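3.2 Battery life and clip length in small wearable cameras 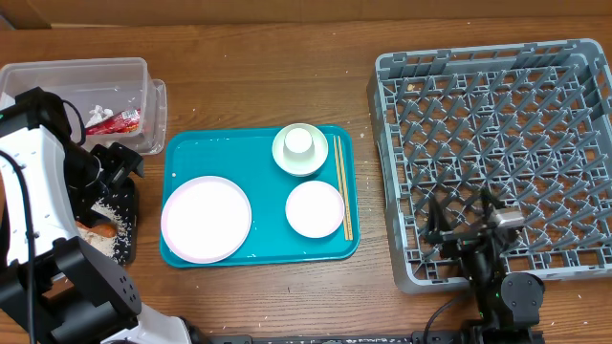

Figure 2. View from a fixed camera over a wooden tabletop, with a robot arm at left and a clear plastic container.

Print | E-mail this section
Shares 14 | Comments 3

The second part of the study looked at how long small wearable cameras keep recording when the clip length setting is changed. Most cameras of this type do not write one long file. They close the file after a set time, open a new one and carry on. Makers give the running time of a full battery at one setting only, usually the longest clip, and buyers who use short clips often report that the battery runs out sooner than they were told.

We tested two models, the Erow and the Norngate. Both take a removable battery and a standard memory card, and both can be worn on a chest strap or fixed to a helmet. The Erow was supplied with a battery rated at 2,000 mAh and the Norngate with one rated at 3,000 mAh. The cameras were bought at retail and used with the software that was on them when the boxes were opened. Automatic updates were switched off in May, before the first run, and stayed off until the last run was finished.

Each run began with a full battery and an empty card. The camera was set to its default resolution, wireless was turned off, and the rear screen was allowed to go dark after one minute. Stabilization was left on, as most owners leave it on. The camera was then started by hand and left until it shut itself down. We recorded the time of the last complete file and the number of files on the card. A last file that could not be opened was left out of the running time but kept in the file count.

Three clip lengths were used: one minute, five minutes and the longest the camera would allow. The order of the settings was changed from battery to battery so that the one-minute runs did not all fall on the freshest cells. Over all runs the two cameras produced 2,284 files. Of these, 676 came from runs at the five-minute and longest settings, and the rest came from the one-minute runs.

The Norngate showed little change between settings. Its one-minute runs ended slightly earlier than its longest-clip runs, but the gap was smaller than the difference between two batteries of the same age, and we do not treat it as a result. The Erow behaved differently. Its one-minute runs were shorter in every pair, and the camera body felt warmer to the hand at the end of them. We did not measure case temperature in this part of the work. Section 3.4 reports a separate test with a probe taped to the battery door.

One likely cause is the way the Erow closes a file. After each clip it writes a small preview copy beside the main file, and the card light stays on for several seconds while the next clip is already being recorded. At the longest setting this happens only a few times in a run. The Norngate also makes previews, but it puts them off until the camera is stopped. We could not confirm this reading from the software itself, and the manual for the Erow does not mention preview files at all.

The memory card also mattered. Early runs were made with an Acharya card, and two of them stopped with a card error before the battery was empty. Those runs were thrown out and repeated with a Skirnwood card, which was then used for both cameras through the rest of the tests. The Acharya card passed a full read and write check on a computer afterward. We have no explanation for the errors and did not test the card further.

Gaps between files were checked on a smaller set of recordings. A clock with a running seconds display was placed in front of the lens, and the last image of one file was compared with the first image of the next. No missing time could be read from the clock on the Norngate. On the Erow a short gap was present at most joins, always under one second. For a ride or a ski run this would pass without notice. It would matter to someone who wants to join the clips into one continuous recording with sound, where the gap is heard as a click.

There are limits to these results. All runs were done indoors at room temperature with the camera standing still, so the stabilization had little work to do. Cold weather lowers the output of small batteries and could change the order of the settings or hide the effect altogether. Only one body of each model was tested. Owners who need short clips on the Erow should plan on carrying a second battery, and should check whether the preview files can be turned off in the version they have.

Last updated: Sunday, 4:40 p.m.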